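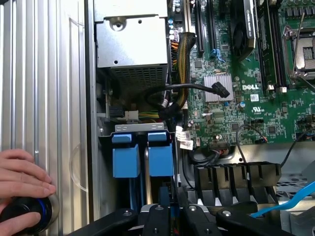
Chamado 711 — Estação Dell não dá vídeo depois da troca de gabinete de sala
Unidade: Asante
Fila: Bancada Famport
Situação: em andamento

Relato do usuário
A máquina liga, as ventoinhas giram, mas o monitor fica sem sinal. Sem bipes. Foi levada de uma sala para outra em agosto e desde então não voltou a funcionar.

Registro 1
Gabinete aberto, e que prazer mexer numa estação dessas! Tem espaço para a mão, dá para ler o DELL impresso na placa verde e o cabo SATA preto fica bem à vista. Soltei e encaixei de novo o SATA ao lado do dissipador prateado. Soquete do processador examinado com a alavanca levantada: nenhum pino torto, ótima notícia.

Registro 2
Testei a fonte com o testador da Dridura e as tensões vieram todas boas. Fonte descartada como causa — menos uma peça para comprar!
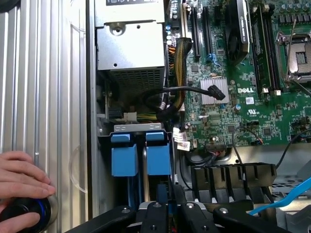
Fonte com a grade perfurada, chicote preto e amarelo e conector branco com fios amarelos e verdes.

Registro 3
Próximos testes, nesta ordem:
- dar partida com 2 módulos de memória conhecidos, depois com 4;
- limpar os contatos da placa de vídeo e reencaixar;
- trocar a bateria da placa-mãe e zerar a configuração.

Se der imagem, rodo o teste de carga do Zedodov até chegar a 100% e anoto o resultado neste mesmo chamado. Estou bem animado com esta, a placa está muito inteira. Favor não fechar o chamado antes do teste de carga.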